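The gripper that would not let go
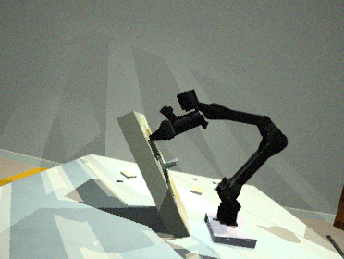 The fault showed up in November, in the panel-handling task I maintain for the Talebi project. The arm picks up a slab, carries it to a marked spot, opens and retracts. On a bad run the controller logged a release, the wrist backed off, and the slab went with it. My first guess was friction at the fingertips, which is where everybody starts. The slab in our model is thick and stands tipped over at an angle, with its lower end on the table and the fingertips touching the upper edge, so any leftover force up there has a long lever to work with. The dark row of small teeth or slots just below the contact point made me suspicious of the collision geometry as well.

I ran the task 100 times with friction as it was and 100 times with it cut in half. The failure rate barely moved. Arash Hashemi suggested logging the contact pairs at every step instead of only at the end of the release, and that was worth doing. In the bad runs, one finger kept a contact with the slab for about 40 steps after the open command. The finger joint was reporting open the whole time.

The cause was a mismatch in two files. The Dekia export gave the finger joint a travel limit in millimeters, and our loader read the field as meters. The limit was then clamped to a default that is slightly too short. Most slabs cleared it. Those gripped a little off center did not, and the release check passed because it compared the joint to its own limit — which was the wrong number to begin with.

What bothers me is the check. On hardware the same logic would report a free part while the arm was still holding it, and a person could reach in on the strength of that. Firouzeh Amini looked through the older Movura code and found the same comparison there, copied over with its comment intact.

Changes so far:

The loader now refuses a joint limit without a unit.
Release requires zero finger contacts for 30 steps in a row.
If that does not happen within 530 steps, the arm holds position and raises a fault.

I have not settled on the timeout. Beverley Pirihi thinks it is too long, and for small parts she is probably right. The off-center cases are running again tonight with the new check in place, and I will post the contact logs once I have cleaned them up.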